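Plain white tables, do they stay white?

tcosgrove22
Everyone says a plain white top is the easy choice for a craft room. I don't buy it. Every bit of thread shows, and I wipe mine all day.

rpomare
Clear plastic over the top and stop worrying.

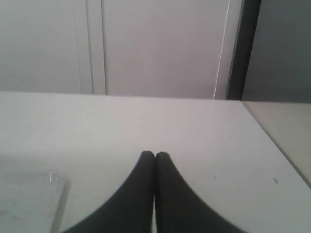
Clomham Craft Room Club – Tables and Storage

tcosgrove22
Clear plastic gets smudges too. How is that less work?

Herath290
Disagree. Smudges wipe off plastic. Glue on the table doesn't.

rpomare
Mine has been fine since December – one wipe a week.

tcosgrove22
One a week? I'll believe it when I see it.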